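The Understudy of Durura

The half-hour call comes at seven thirty, and I am already in my first dress, because I am always already in my first dress. In two seasons at the Durura I have never once been late to the half hour. I have also never once gone on.

I love it anyway! I want to say so right at the start, because people hear the word understudy and make a face at me, the face you make at somebody whose cake fell. My own sister makes it over the phone. I can hear it.

But think of it from where I stand, which is a square of gray carpet behind the second curtain on the left side. Eight times a week I hear the overture from closer than anyone who paid. I feel the floor hum when the low brass comes in. I know the show the way you know the stairs in your own house, and I know four different people's stairs, because I cover the Queen, the Queen's sister, the innkeeper and the one they call the Girl with the Lamp, who has a single song and stops the show with it every night.

The show is called Vastero. It is about a lighthouse, more or less, and a queen who gives up a kingdom to keep it lit. The critics were kind about the music and puzzled by the second act, and the audiences came and kept coming. The Durura has 504 seats and a leak over the balcony, and we fill all of it, even the two rows where you get the drip.

Act One

On the night I want to tell about, the air conditioning had quit. It was August. The wigs were like wearing a cat. Our Queen had a fan in her dressing room and another fan for the first fan's bad moments, and when I went past with my tea she was sitting between them with her eyes shut, humming scales.

"How's the voice?" I asked. I ask it every night. There's an art to asking it so that it sounds like love, and in my case it is love, mostly.

"Gorgeous," she said, and it was. She has sung the Queen since the very first preview and she has a voice like a bell somebody left out in the sun.

So I went to my square of carpet with my tea and a crossword, and the overture came up, and off we went.

Something you learn from the side of the stage is how much of a show is feet. From the front it's all faces and light. From my side it's people in satin running flat out in the dark, dodging a painted rowboat, and then stopping dead at a strip of glowing tape and strolling on as if they'd been out admiring the sea. I have seen our innkeeper do this with a sandwich. He handed me the sandwich. I held it for a whole ballad. 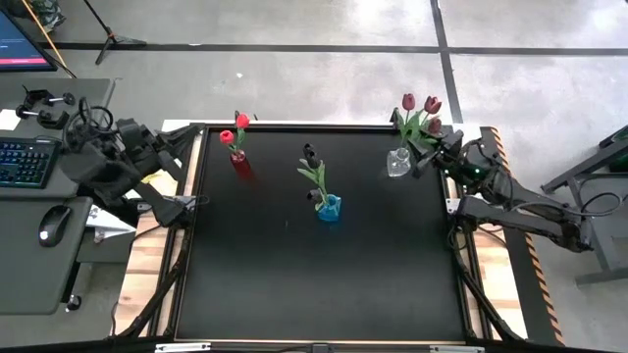

Intermission

The stage manager found me by the water cooler. She doesn't run, ever, and she wasn't running now, but she was walking in a way that made people move their chairs.

"The Lamp," she said. "She's turned her ankle on the harbor stairs. She can't put weight on it. You're on."

I would like to report that I said something fine. What I said was, "With the lamp?"

"Yes," she said. "With the lamp."

And then I was in the middle of it, four hands on me at once, one pair lacing and one pair pinning and the others doing something quick to my hair with a comb and what smelled like varnish. The dress was too long. Somebody got down on the floor with a needle and took it up 3 inches while I stood there mouthing the words, and she sewed the whole hem without once looking up, singing the harmony under her breath. She knew it better than the harmony people do! I think everyone in that building knows every word. I think if the whole cast went down with the flu, the ushers could do it.

The Girl with the Lamp herself was on the couch with her foot on a cushion and a bag of ice on it. She was furious and white in the face, and she grabbed my wrist as I went by.

"Don't look at the conductor on the high note," she said. "He holds his breath. It'll make you hold yours."

It was the best advice anyone has ever given me, and I have been to a conservatory.

Act Two

The song starts in the dark. You carry the lamp up the steps, and the lamp is the only light in the whole house, and you don't sing until you've reached the top. There are sixteen steps. I had practiced them on the fire stairs at home with a flashlight and a bathrobe, and the fire stairs have a rail.

I went up. Behind me I could hear the rowboat being pulled off on its little wheels. In front of me I couldn't see a thing, and I could feel all of them out there, fanning themselves with their programs, a soft papery sound like birds settling. Then I got to the top and turned around, and the fanning stopped.

I didn't look at the conductor. I looked at the balcony, at the place where the leak is, and I sang to whoever had the bad seats.

I can't tell you how it went. I mean that I don't know. I remember the first line, and I remember that the lamp was heavier than the rehearsal lamp, and I remember thinking very clearly about the sandwich. Then the song was over and there was a gap, a real one, long enough for me to decide on a new career in another town. And then the noise came up over the edge of the stage like weather, and the Queen, who is supposed to enter on the ninth bar with her back to me, came on facing the wrong way so that I could see she was grinning.

It was performance number 67. I know because it's written on the call sheet, and I have the call sheet.

After

The ankle was a sprain. She was back in nine days, stopping the show, and I was back on my carpet, and if you think I minded you haven't been listening. I had eleven goes at that song. On the fourth one I did look at the conductor, just to see, and she was right, he holds his breath.

The tour was announced that fall. We play Tasirstead first, in a hall that seats 2,650, and then a string of places I've only seen on weather maps, and last of all a festival at Hầu, outdoors, by the water, where they say you can hear the real waves under the fake ones. I'm going as cover for the Queen, the sister, the innkeeper and the Lamp. They've added the harbor master too, so that makes five sets of stairs in my head, and I've already started on the fifth, out on the fire escape in my bathrobe. The man downstairs bangs on his ceiling at the key change. He's a little early every time, but he's getting closer.

I've packed the crossword book and my own mug. I asked if the gray carpet could come with us, and the stage manager looked at me for a while and then wrote it down on her list, between the rowboat and the spare wigs.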